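Plireddale Facilities Helpdesk
Ticket 467
Category: Furnishings and surfaces
Status: Resolved
Opened: Mar 22, 2019

Reported problem
The tablecloth on the packing table will not lie flat. It creeps forward during a session and bunches up along the front, so light things such as sweet packets and paper bags slide or tip over. This is the fern and flower cloth from Nandar, fitted last week in place of the plain one.

Steps already tried by requester
Smoothed the cloth by hand before each session. Put tape along the back corners. The tape held for one morning and then lifted.

Reply 1, helpdesk
Please confirm the size on the label and whether the cloth has been washed. Do not use more tape for now, it leaves a residue on the white top.

Reply 2, requester
Label says 42 inches on the short side. It has been washed once, at 40 degrees. No tape on it now. It still moves, mostly when a bag is being filled.

Reply 3, helpdesk
Came up and checked the table. Two separate things found.

1. The cloth has shrunk a little on the short side and no longer reaches under the back edge.
2. The tabletop had a film of polish on it. The cloth slides on this very easily.

Wiped the top down with warm water and washing-up liquid, rinsed, dried, and left it bare for 14 minutes. Ironed the cloth on low from the back and laid it again with a strip of Hegazy non-slip mesh underneath.

Reply 4, requester
Better. Ran a normal session with the sweets, the paper bag, the orange tray and the folded purple cloth on top of it. 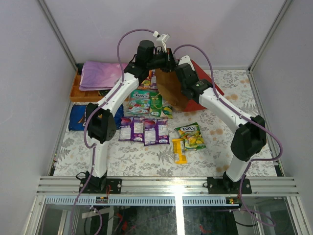 The cloth stayed put all afternoon and I did not have to pull it straight. One small ruck came up on the left by the end, which smoothed out by hand.

Reply 5, helpdesk
Good. The ruck is probably where the mesh stops short. I have ordered another 4 strips from Nurken, and will fit one on that side when they arrive. Until then please wash the cloth cold and keep spray polish off the table.

Reply 6, requester
Strip fitted, no more movement. Fine to close.

Closed by helpdesk. Recheck due in May.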